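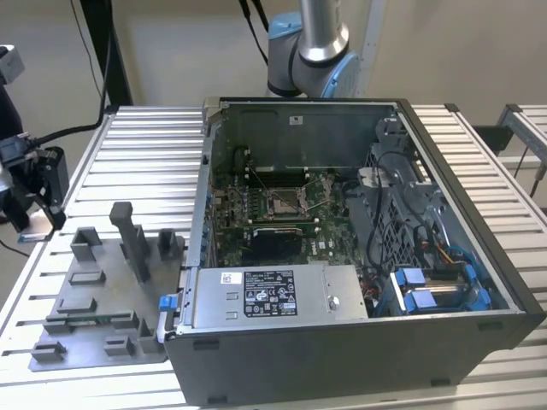 The opened tower and the gray fixture plate on the slotted table, Station 3.

Robot Assembly Lab, Handout 5: Working Inside an Open Computer

Hi everyone! These are my notes from the last session, tidied up a bit for the people who were away at the Jiltach regional (good luck to the team, and Adom, please bring back my calipers). Read them before you come in, because I'm going to hand you the pendant pretty much right away and I don't want to spend half the session on setup again.

What we're doing. We have a desktop tower on its side with the side panel off, and we want the arm to move small parts between the fixture plate and the computer. Sounds easy, I know! Then you try to get two fingers down next to a power supply and you start to appreciate what your own thumbs do all day.

Start with the plate. It's 3D-printed, and each part has its own holder, so the gripper should always find it in the same spot. The tall post is the one thing on there you really have to plan around. Come in high, go sideways, then go down. If you cut the corner to save a second you'll clip it, and Laurinda is tired of printing new ones (each one ties up the printer for 12 hours, and there is a line for that printer).

Please don't nudge the tower. I mean it. All of your taught points assume the case and the plate haven't shifted relative to each other, so if you bump either one, say so out loud and we'll redo the reference points together. It takes 5 minutes and I won't be mad.

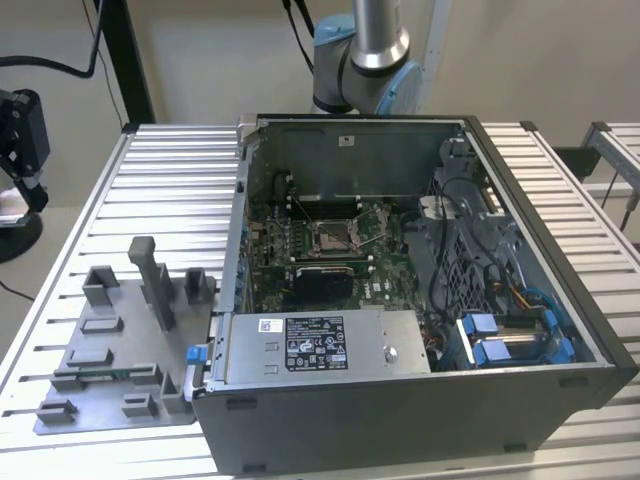

OK, the socket. The processor socket is empty, and those gold pins bend if you so much as look at them wrong. Keep every path clear of it. I like to put a waypoint well above the board and treat the whole middle of the case as a no-go area until the last straight move down. Chia-hao asked if he could go over the socket at low height to make the path shorter. You can, in simulation. Go wild in there!

Memory slots next. They're long and narrow, so the angle of the wrist matters more than you'd think. Line up your fingers with the slot first, while you're still up high, and only then descend. If you're off by a couple of degrees at the top you will be off by the same amount at the bottom, and now you're also stuck between things.

Speeds. Free moves can be up to 135 millimeters per second. Anything inside the case is way slower than that, and for the final approach I want you on the slowest setting with a hand near the stop button.
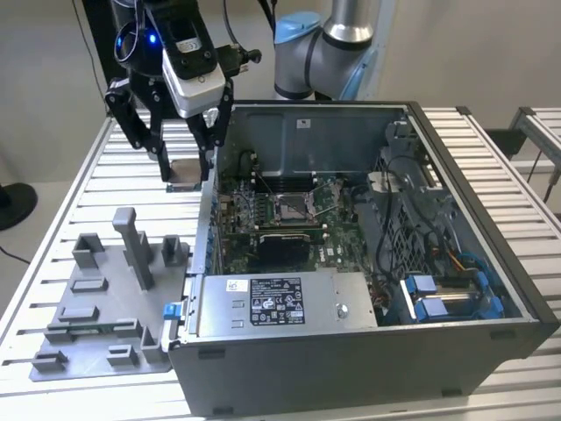 About grip force, since I got the most questions on that. Set it low, close on the part, lift just a little, and pause. Look at it. Is it tilting? Put it back and try a different spot along the part. Metal parts are slippery and people tend to crank up the force, but a better contact point nearly always beats squeezing harder. Ulla has a nice table of starting values in the Vallix folder, so copy those before you make up your own.

For next time, in your pairs:

Write a pick and place path for one part of your choice, with every waypoint named. "Point 7" is not a name.
Mark where you would stop if something looked off.
Run it in simulation 3 times and write down anything weird, even if it went away.

Send it to Lilibeth by 7th March. She's putting the order of runs together, and the earlier ones get the longer slots on the arm.

Bring closed shoes and tie your hair back. The spare USB stick is in the top drawer, under the cable ties.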